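Schreibtischsachen aus dem Lager Gavham
Galerie, Stand 23. Mai

Im Lager Gavham haben sich über die Jahre viele kleine Dinge für den Schreibtisch angesammelt: Mäuse, Ablagen, Becher, Schalen, Unterleger. Vor dem Umzug nach Putov im Juli wird alles gesichtet und auf einem hellen Tisch ausgelegt. Die Liste umfasst 47 Posten. Ein Teil davon geht an die Werkstatt Barros, der Rest kommt in den neuen Materialraum.

Mäuse
Schwarze Computermaus, auf der Seite liegend, mit der Unterseite nach vorn. Daneben ein zweites schwarzes Stück, länglich und gebogen.
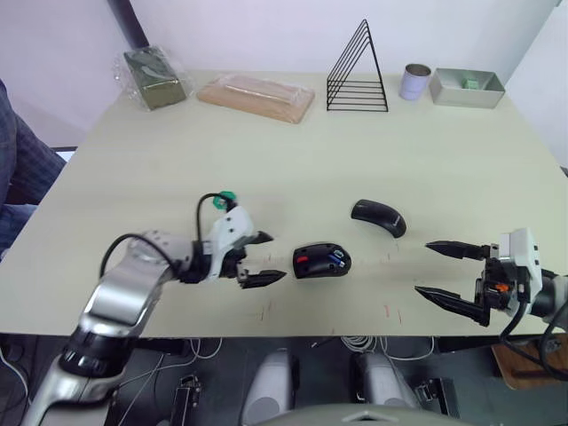

Mäuse mit Kabel werden getrennt gelagert und stehen nicht in dieser Galerie. Wer eine Maus für den Kursraum braucht, trägt sich in die Ausgabeliste ein. Pro Arbeitsplatz wird eine ausgegeben, Ersatz nur gegen Rückgabe der alten.

Ablage und Kleinteile
Schwarzer Drahtständer aus dreieckigen Rahmen, weißer Becher mit silbernem Rand, graugrüne Schale mit einem mintgrünen Block darin. Weiter vorn eine kleine achteckige Scheibe in Grün. Das helle Holzbrett mit dem Rundstab und der dunkel olivgrüne Block sind in Klarsichtfolie verpackt. 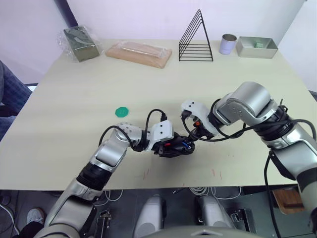

Verpackte Ware bleibt bis nach dem Umzug in der Folie. Die Kartons von Jamard fassen 40 Liter und werden höchstens mit 9 Kilo beladen, schwere Teile zuunterst. Becher und Schalen bitte einzeln in Papier wickeln. Von den Etiketten sind noch 400 Stück da, sie liegen beim Packband. Auf jedes Etikett kommen die Postennummer und das Ziel, also Putov oder Barros.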